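Grasp planner picks a mug, then wants to move the coaster too

Posted in Perception & Planning by **Zelden**, Jan 25, 2019

Hello everyone, and thank you in advance to anybody with the patience to read all of this. I've been lurking for a long while and have learned most of what I know about planning from this board, so it feels a bit strange to be the one asking.

My setup is a single arm with a parallel gripper and a small wrist camera. The job is to move mugs between coasters and a pink tray on a marble counter. The segmentation model was trained on 2,330 labeled frames from this same wrist view, and on plain mugs it does very nicely. My trouble starts when a mug is standing on a coaster. The mask comes back as one blob, mug and coaster together, and the grasp planner dutifully works out a center that is too close to the camera side. It's worst with the speckled mug on the cork coaster, where the outline of the cork sticks out below the handle. The light blue one on the off-white stitched coaster merges too, only less often.

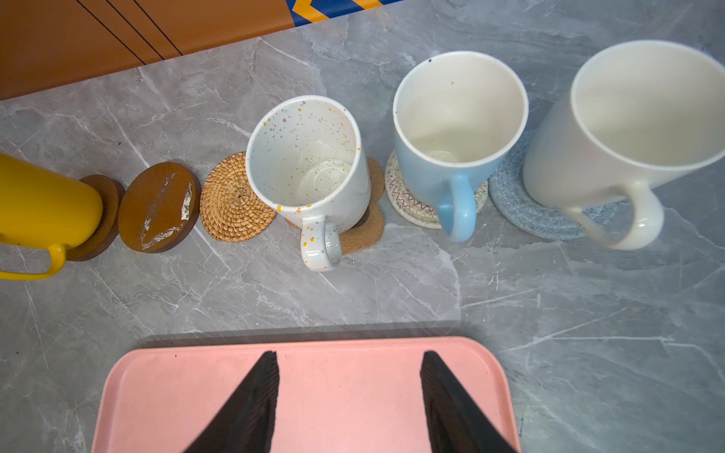

Mallora wrote: Before you touch the planner, could you tell us if the blob is already merged in the raw mask, or only after your cleanup step? I had the very same trouble last April and it was my own closing kernel gluing everything together.

Good thought, and I went and looked. I run a closing with a kernel of 9, and with it off the masks do separate on the rope coasters, but the cork one stays stuck to its mug. So I suppose I have two problems – one that I made myself and one that came with the model. I'd rather not relabel everything if there is a kinder way. Any advice is welcome, even if it's "relabel everything"!

---

**Mallora**

Well, I'm glad half of it was the kernel, that's the cheap half! For the other half, I would stop asking the mask for the grasp center at all. Use it only to decide *which* mug, then fit an ellipse to the rim and take your center from that. A rim is a lovely thing to fit from above. It sits well off the counter, so if you have depth you can throw out everything below a height threshold first, and the coaster goes with it.

Two things to watch for:

- A mug that runs out of view at the side gives you a partial rim. Reject any fit where less than half of the arc has support and move the wrist before trying again.
- Do the handle separately. Take the rim ellipse away from the mug mask and look for the biggest leftover piece above the height threshold. I line the fingers up so that one goes on each side of the handle, and then check the opening width before closing.

In your config it would be something like this (names are from my own node, so change to suit):

```
grasp_source: rim_ellipse
min_arc_support: 0.5
mask_closing: 0
handle_search: true
```

With the blue-handled mug you'd be aiming for a hold like the one here, with the handle down between the fingers and the mouth of the mug facing up over the tray.
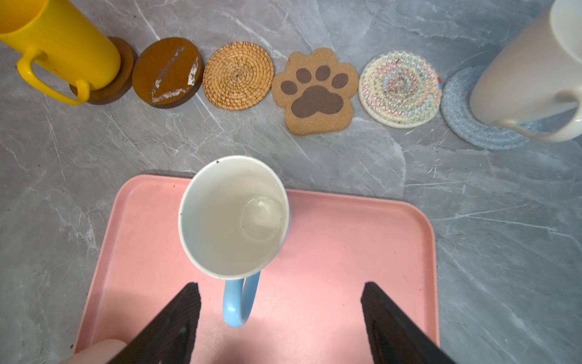 **Iordache**

I'd just relabel. You don't need all of it, pick the frames with a mug on a coaster and do those. I did 319 and the merging mostly stopped. Took me an evening and a pot of tea.

Also check that your coasters are a class of their own and not "background". If they're background, the model has no reason to care where a mug ends and the cork begins, especially with a printed one like that paw. Sorry if you did this already, I only skimmed.

---

**Justdale**

Both of the above are fine and I'd happily do both, but please don't forget the place side, which has bitten me more than the pick side ever did. Once the mug is in the gripper it covers a good part of your wrist view, and if the segmentation keeps running, the held mug turns up in the scene as a fresh obstacle. The planner then refuses to go anywhere because it believes it's in collision with the very thing it's carrying.

What I do is attach the mug to the gripper link in the planning scene as soon as the fingers report a stable width, and mask out its projected shape from every frame until release. Pad the shape a little, as the mug can settle in the grip. I also freeze the coaster poses from the last clear view before the pick and plan the place against those. On my logs, out of 1,679 planning calls, nearly all the failures I couldn't explain went away once I'd done the attach step in the right order – attach first, then let perception update. If you do it the other way round you get one bad frame in the map, and one is plenty.

One small caution on Mallora's height threshold: set it relative to a plane fitted to the counter and leave plenty of points out of the fit. Glossy stone can give rather ragged depth, depending on your sensor, and a fixed number in the base frame will drift as soon as somebody bumps the arm mount.

If it still merges after all that, post the raw mask along with the depth for the same frame and I'll gladly take a look.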